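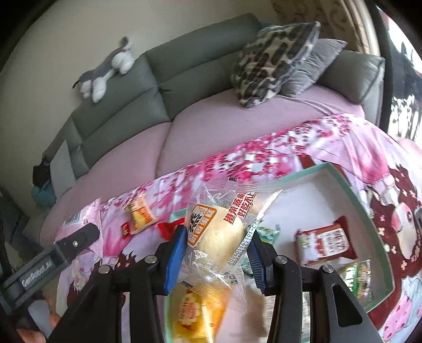 Wrapped steamed cakes, January

Progress report to the Leung fund: "The Salt Road", a new musical by Desto Theater Group
Prepared by Hakim Simanjuntak, producer

Dear friends of the fund,

I am glad to report on the second part of our work. As you know, your support is for the writing, the rehearsals and the first week of performances. The writing is now finished. The second act had one song too many, and after the reading in the library we removed the duet of the two brothers. The composer was not happy at first, but she used the melody again in the finale, where it is stronger.

Cast and rehearsals

We have a cast of 14 singers and actors, and a band of three. Rehearsals are in the evening, starting at 6:30, in the upper hall of the Flurel building. The hall is a little cold and the piano needed tuning two times. The dance in the market was the most difficult part until now. Our choreographer made it simpler for the older members of the chorus, and they can now sing and move at the same time without losing breath.

One change I must report: the actor who had the part of the harbor master left us for paid work in another city. His understudy took the part. He is younger than the role, so we changed two lines in the first scene.

Stage and costumes

The set is built on one turning platform – it was in our first application as two platforms, but the stage at the Susport Theater is not deep enough. The platform is finished and painted. Costumes are nearly ready, only the coats for the storm scene are still with the tailor.

Money

From your grant we have spent 3,707 dollars in this period. The largest part is for wood, paint and the motor of the platform. Hall rent was 700 dollars, the same as in the plan. We saved a small amount on printing and I ask your permission to move it to the lighting, where the price went up. The receipts are attached in a separate file.

Audience

We will keep 40 seats at each performance for students at a reduced price. Two schools have already asked for places, and one music teacher wants to bring her choir to the dress rehearsal – we said yes.

Next steps

The first full run with the band is planned for next month. After this we move to the theater for the technical rehearsals. My only worry is the sound, as the singers have soft voices in the low notes and we have not yet tested the microphones on the big stage. I will write to you when this test is done, and I will send the date of the opening together with your invitations.

With respect and thanks,
Hakim Simanjuntak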